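The mat, the jeans and the rest of it

There are people who fold their washing the day it dries. I have met a few of them and they seem perfectly nice. I belong to the other party, whose washing moves from the line to the chair, from the chair to the bed, and from the bed back to the chair at bedtime, getting steadily less ironed as it goes.

It is the end of the rainy spell, or what the forecast insists is the end, and I have been staying in the back bedroom at the Trịnh house with a wardrobe I am not filling very well. Cúc Mai, who grew up in this room and has opinions about it, gave me one instruction when I moved in: clothes don't live on the bed. She said it kindly. She then looked at the bed, which already had clothes on it.

So this is an account of a tidy-up. If you came for the post on the Cotstead walk, it is still in draft and still has no ending.

I should explain the mat, for readers at home. You sleep on a woven mat because a mattress in this heat is like lying on a large, friendly dog. I was sceptical for one night and have been a bore on the subject ever since. Its other great quality is as a folding surface. Denim lies flat on it and stays where you put it, where on a sheet it drags everything into ridges and you end up folding the bed as well. It does leave a basket pattern on your cheek, but that washes off by lunch.

The morning light in there is very good and very unkind. Everything I had hoped was a small amount of clothing was plainly a large amount. 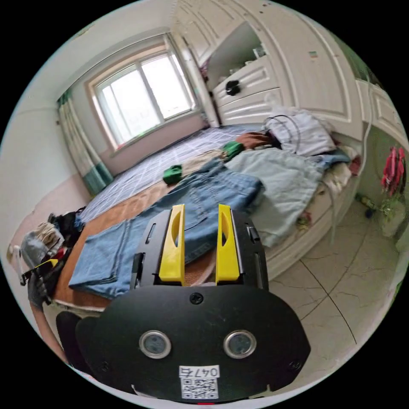

Jeans first

I always begin with jeans. They are big, so putting one pair away feels like progress, and they are stiff, so they more or less tell you what to do. Legs together, smooth down the seat, fold up from the hem. I used to do it in thirds after reading a leaflet that came free with some Zilorska hangers, but thirds made a lump that wouldn't stack, and I've gone back to doing it the way my mother did, which takes less time and has no name.

The light blue pair is the only pair I own that has ever fitted without an argument. I bought them twelve years ago in a shop that was closing down. They have gone soft at the knee and I fold them with more respect than I give most things.

The shirts I find harder. A shirt wants both hands and some patience, and it shows every shortcut you took. My present system is to fold the ones people will see and roll the ones they won't. Cúc Mai says rolled shirts are for suitcases. I said that I was, technically, living out of a suitcase, and she pointed at the wardrobe again.

The pile at the far corner is what I call the committee stage. Things go there when I can't decide: worn once but not dirty, clean but missing a button, too warm for now but perhaps not for September. There's a red one that has been waiting for a decision since I arrived. Every tidy-up ends with me lifting the whole heap to get at something near the bottom, then putting it back slightly taller. 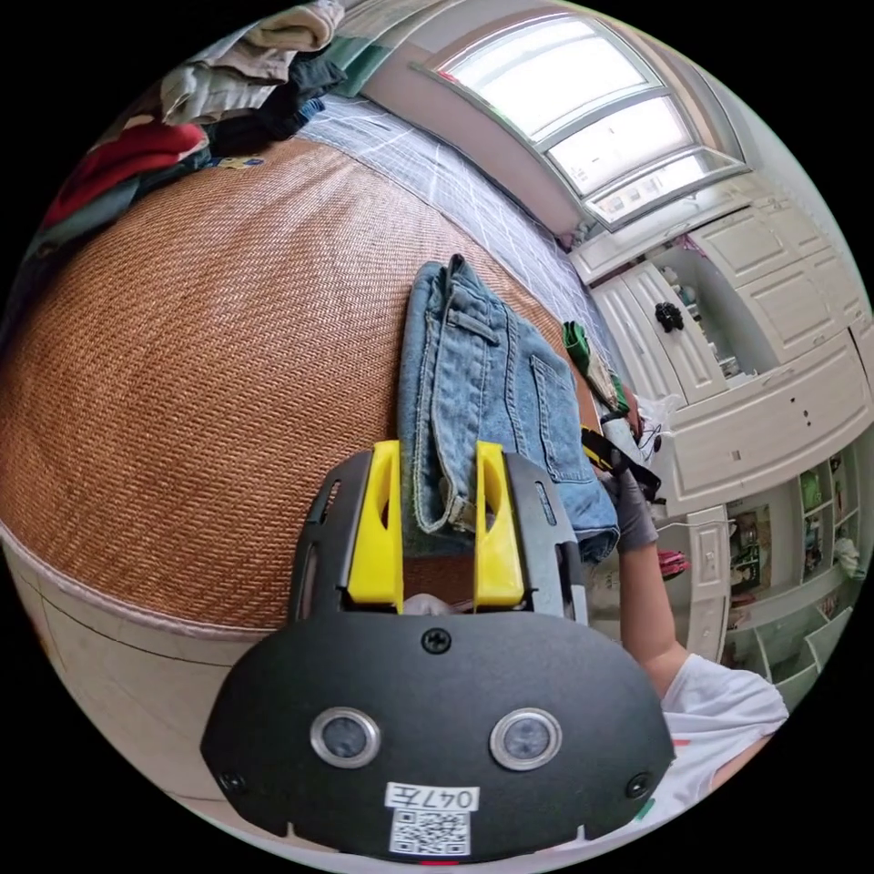
Small things, straps and string

Once the big pieces are out of the way you are left with the bits, and the bits are where I lose the will. A strap has no correct fold. You can coil it or you can drape it, and whichever you choose it will be hanging off the bed ten minutes later, looking for your ankle. Cables are the same but worse. I keep meaning to buy those little ties; Grorineck do a bag of 70, which seems both far too many and, looking at my cables, fairly close.

For now my rule is that anything long and thin goes in one place, anything small and soft goes in another, and plastic bags get folded into triangles. I can do the triangles. An aunt taught me when I was seven and it remains my only real domestic accomplishment. I've done as many as 20 at a sitting, during a very dull phone call.

The scarf I left until late on purpose. It has a fringe, and a fringe has to be combed out with your fingers or it dries into little ropes and stays that way. I also like it too much to hurry. It is pale blue with tiny hearts down by the fringe, a detail I would have sneered at in a shop, and it was a present, so I was spared the chance. Spread out full length it takes up a silly amount of bed. Folded, it goes to the size of a paperback. 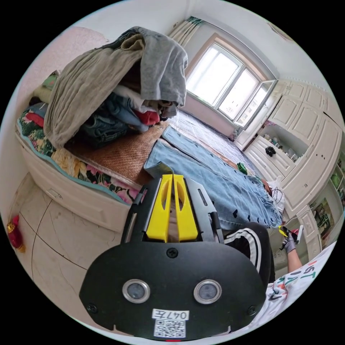
I have also been reminded that there are drawers. A whole row of them in the wardrobe, and another in the base of the bed itself, which I had been sitting on for weeks while complaining of having nowhere to put anything. I've given the bed one to the quilts and the spare sheets. The wardrobe ones are going to be divided by how often I wear things, if I can bring myself to admit how often that is.

Cúc Mai came up with tea while I was at it and asked whether the red thing was staying. I said I was thinking about it. She put the tea down on the only clear bit of mat, so that was the end of folding for a while.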